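The Fold Gospel

I have now owned three books about folding clothes, which is two and a half more than anyone needs. The latest fad is the one that got me out of my chair. It's called the Tunari fold, it comes with an online course from an outfit named Zidovent, and its followers say it will change the way you feel about your dresser.

I like my dresser fine. I paid for the course anyway, and over three weeks I folded everything in the house the Tunari way, including dish towels and a pair of swim trunks I haven't worn since June of some year I can't pin down.

The method goes like this. You lay the shirt face down, smooth it outward from the collar, bring each side to the middle, then fold up from the hem until you have a packet that stands on its edge. The course spends a long time on smoothing. Nghĩa Đỗ, who teaches it, told me the smoothing is "where the calm comes from." I asked what happens to the calm when there are two more loads in the dryer. She said that people who ask that are usually the ones who need it most. 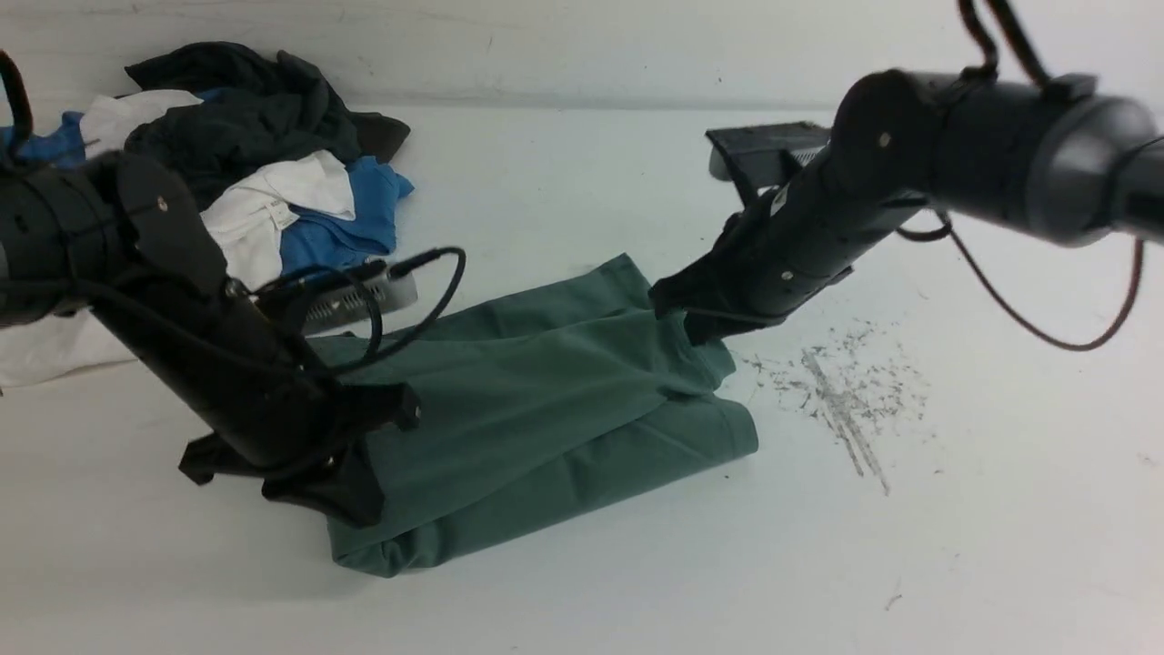 Corners are where I part ways with the believers. The course wants you to take hold of the cloth at opposite corners and square it up before you make a single fold, and it treats this as a small ceremony. Fine, if the cloth cooperates. A dark green piece gripped at the lower left and the upper right still bunches at one corner and lifts in a little fold at the other, and the crumpled pile behind it has no interest in ceremony. Knit fabric stretches, and the more you tug at it, the more you have to smooth again. I lost whole evenings to that loop.

Khoa Mạch ran a wash-and-fold counter for years and has a low opinion of the whole business. He folds a T-shirt in three moves, none of them calm. "Flat enough is flat," he told me. I watched him get through a basket while I was still working on a pillowcase. His stacks leaned a bit. They also existed.

Zidovent's sales page claims 2312 graduates. I'd like to know how many of them are still standing their socks on edge by spring. I gave it up for socks on day four and for towels soon after. The T-shirts I've kept, grudgingly, as I can see all of them when I open the drawer, and I can't say that about the old stacks. The swim trunks went back in a wad.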